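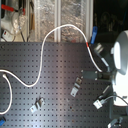

Edeltraud Pfeiffer

Dramberg breadboard, dark gray, tapped holes on a regular grid. In use for 37 weeks. Flatness is good. Hole rows line up across the full width, and of 200 holes I gauged, 7 needed a tap run through them before a screw would seat by hand. The finish picks up faint scuffs and reflects more light than I would like under a bench lamp. Small aluminum clamps hold well on it. No cable channels, so long cables lie across the top. Price is fair. I would buy the same size again.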